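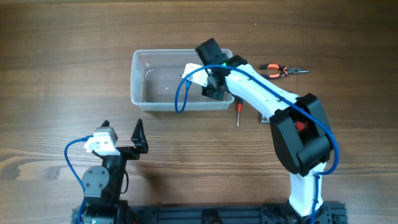
Granham, shared workshop, 2024-04-02

Both arms are on the black rail again. The rail now sits along the near edge of the table, as Shalini proposed in January, and I must admit she was right and I was stubborn. When the arms had each their own clamp, they moved against each other a little every time somebody leaned on the table, and then all my saved positions were wrong. With one rail under both, the distance between the bases stays the same. I put corner brackets at the feet and went over the bolts two times.

Work of this evening was mostly the right arm, the one in white and black. The clear box stands in the place where I want it for the pick test, and I drove the gripper over it by hand from the keyboard, slowly, to see how deep it can go down before the elbow comes to its limit. The reach is enough for the right half of the box. For the far left corner I am not sure. The wrist has to turn quite much, and then the jaws come in at a flat angle and would touch the wall before they touch the bottom. I may move the box nearer to the rail, or use a lower one. Shalini has lower ones from Kelmendi at home and will bring one.

Cable. I am still not happy with the blue one on the right arm. It makes a big loop at the gripper and hangs in an arc over the box, and on the outside of the elbow it bows out as well. I left it long on purpose so the wrist can turn fully, but a loop that hangs there will sooner or later be caught by the jaws or by the thing we want to pick. Plan: one soft tie on the white upper segment, behind the wrist, and take out the slack between there and the elbow. No tie directly at the elbow, please. I did this on the old arm and the cable broke inside, and I searched for the fault during 3 evenings.

Left arm. I parked it with the gripper pointing up and the jaws open. It did not get any commands today apart from this. The servo at its wrist is the spare from the Altitz kit. It answers on the bus, but I did not yet give it the correct zero. Who uses the left arm before me: do not send it to the home position! Home is calculated with the values of the old servo, and I do not know where the arm would go.

Centre position of the new wrist servo, for the file: 588. I read it with the power on and the joint held by hand in line with the arm, so it can be wrong by a small amount. To be measured again with the printed gauge.

Speed. I keep the limit at 20 per cent for both arms until the two are calibrated together. It is boring to watch, but I can reach the switch in time. At the moment the program does not know that there is a second arm, so nothing stops them from going into the same space in the middle of the table. I would like to solve this simply, with a line in the software that neither arm crosses if it has not asked before. Shalini prefers to check the real distance between the links. Hers is better, mine is ready sooner. We will start with mine.

Jaws. The black ones are stiff enough, but the inner faces are too smooth. On the bench I tried a strip of the grey rubber from the Flilulthorpe shop on a loose finger, with contact glue. It held when I pulled by hand. The glue needs the night. If it is still good tomorrow I will do all 4 fingers in the same way, and then the closing positions must be taught new, as the rubber makes every finger thicker.

Small things:
The needle-nose pliers and the red screwdriver go back to the drawer before anybody runs a program. They lie within reach of the right arm.
Screws in the right elbow housing: check after every long run. One was loose last time.
Write the servo numbers on tape and put it on the arms. I mixed up two of them again.

Open for next time: zero for the left wrist, tie for the blue cable, lower box, rubber. After this the first pick with both arms powered, Shalini at the keyboard and me at the switch.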